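2019-03-12
Caruso hand-held gripper, trial kit, second session

Longer session with the Caruso kit from Findbridge, and I like it even more than I did after the first go. Notes while it's all still fresh, mostly for Wojciech, who has to write the half-page for the purchasing request, and for me when I've forgotten everything by August.

Set-up was quick this time. Charged the handle overnight, plugged the receiver into the left-hand PC, opened the recorder and it found the tool on the first try. Last time I lost half the morning to the pairing step (hold the trigger AND the side button until it buzzes twice – the quick-start sheet only mentions the trigger). I've pencilled that on the sheet.

Weight is better than I feared. Lilla did 48 recordings without putting it down and said her wrist was fine but her thumb was complaining. I got to the same point and it was my elbow. We're different heights, so maybe the table wants to come up a notch for me. Try that next time.

The thing I keep grinning about is the trigger. It's properly proportional, so you squeeze a little and the fingers close a little, and after ten minutes you stop thinking about it at all. The old Zirano tool was open or shut with a nasty click in between, and every thin part we picked up with it got a knock. Lovely difference! 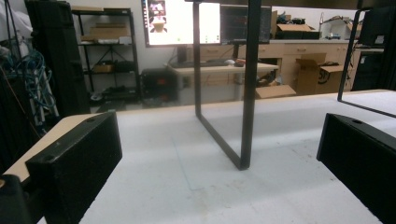
Fingers next. The standard pair are chunky, and with them wide open you lose a fair bit of the view low down on both sides. Fine for approaching something upright, less good for small parts lying flat, where you end up tipping the whole tool forward to see what you're doing. Findbridge list a slimmer pair made by Furnora that goes on with the same screws. Lilla has asked whether we can borrow a set before the trial ends. If they're as stiff as the standard ones I'd want both.

Recorder software: plain, a bit ugly, does the job. Good points are that it saves as you go and the clips can be named in a batch afterwards. Bad point is the export, which sits there with no progress bar at all. I thought it had hung and killed it, and had to start over. Second time I left it alone and went for tea, and it was done when I got back. Total so far across both sessions is 1,606 clips. Opened 10 at random, all of them play, and the finger width trace lines up with the video as far as I can tell by eye. Wojciech wants to check that properly with a step test, which is fair.

Battery: about 400 minutes according to the counter in the settings page, over two charges. More than enough for us. The charging lead is annoyingly short, though, and the handle won't stand up by itself while it's on charge. Could print a cradle for it.

Support so far very good. Asked them about the buzzing when the trigger is held half way and had a reply before lunch – known thing, fixed in the next firmware. Have not updated yet, don't want to change anything in the middle of the trial.

To do:
Step test on the width trace (Wojciech)
Chase the Furnora fingers (Lilla)
Raise table, repeat my set, see if the elbow still moans
Ask what a spare trigger spring costs and whether we can fit one ourselves
Find out if the two-tool licence is per PC or per handle, the price list can be read either way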